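Chapter 8
Landing gear and the naval aircraft

We use cookies to remember your settings and to count visits to this site. Accept all | Manage choices

An aircraft that flies from a ship spends only a few seconds of each flight in contact with the deck, but those seconds decide much of its design. The wheels, legs and hook must take loads that a land-based aircraft seldom meets, and the structure behind them has to carry those loads into the rest of the airframe. This chapter deals with the undercarriage. Wing folding and corrosion are treated in Chapter 9.

On a long runway the pilot can raise the nose just before touchdown and let the aircraft settle. This is called the flare. On a carrier there is no room for it. The aircraft is flown down a steady slope until it meets the deck, and the main legs take up the whole of its downward speed. A longer stroke in the shock absorber spreads the load over more time, so naval legs tend to be long in travel and heavy in build.

Take the case used for the worked problems in this chapter. The Pappas is a single-seat carrier fighter with a tricycle undercarriage. Its land version, the Brosent, shares the same wing and engine. The main leg of the Brosent weighs 115 kg. The main leg of the Pappas weighs 183 kg, and most of the difference lies in the thicker outer cylinder and the larger pins at the top.
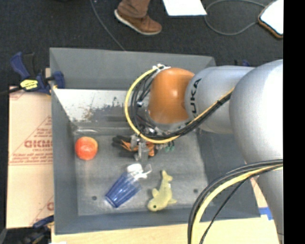 Fig. 8.1 Robot arm reaching into a grey bin.

The nose leg has a second job. In a catapult launch a bar on the nose leg is held by the shuttle, and the pull of the catapult passes through the leg into the fuselage. The leg must therefore be strong fore and aft as well as up and down. Earlier aircraft were pulled by a wire strop hooked under the fuselage or wing – a simpler arrangement for the designer, but slower for the deck crew.

The arrester hook is hung from the rear fuselage and lowered before landing. When it catches a wire the aircraft is slowed sharply, and the nose pitches down. The nose leg then takes a heavy load a moment after the main legs have taken theirs. A drop test of the main leg alone will not show this. Nghĩa Sầm's notes on the Pappas, which are quoted at several points below, treat the two loads as a single event and follow them through the fuselage frames.

Tyres are often run at higher pressure at sea than ashore. A hard tyre crosses an arrester wire with less risk of damage, though it would mark a soft runway. Units that move between ship and shore must change pressures when they do so.

By the end of the chapter you should be able to work out the energy taken by a main leg at a given rate of descent, sketch the load path of a nose-leg launch, and say why a land fighter cannot simply be given a hook and sent to sea. Section 8.1 begins with the shock absorber. Students who have not met the oil and gas strut before should read Appendix B first.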